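Why a Coat Rack Doesn't Fall Over

1 Aug 2021
By the Drumine Children's Page

A coat rack has a simple job. It holds coats, hats and bags so they stay off the floor. But a rack is tall and thin, and tall, thin things tip easily. So how does it stay up?

Start with weight. Everything has a balance point, called the center of gravity. If that point is above the base, the rack stands. If it moves out past the edge of the base, over it goes.

A coat hangs out to the side of the pole, so it pulls the balance point that way. A coat on the other side pulls it back. This is why you should share coats between the hooks, and hang the heavy ones first, one on each side.

How far out a hook sticks matters too. The same bag pulls harder on a long hook than on a short one. It works like a seesaw, where a child at the very end can lift a bigger child sitting near the middle. Heavy bags are better on low hooks, close to the pole.

Look at the ends of the hooks. Many have a round ball. A thin, sharp end could poke a hole in a collar. A ball spreads the push over more cloth, and it helps stop the loop from sliding off.

The school in Clistudley has 200 pupils. In November, when everyone wears a thick coat, the racks there have to be loaded with care.

You can test this at home. Stand a pencil in a lump of clay and hang paper clips from a bent wire at the top. Add them all to one side and see when it leans. Then try both sides.

Curved hooks branch out from a black pole:
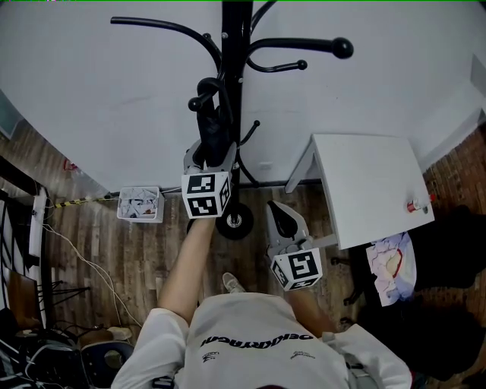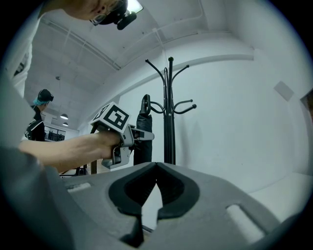 Degefa wrote to say that the pencil test worked better with a wide, flat piece of clay than with a round one, and asked if a rack with wider feet could hold more coats. It can, as long as the hooks are strong enough.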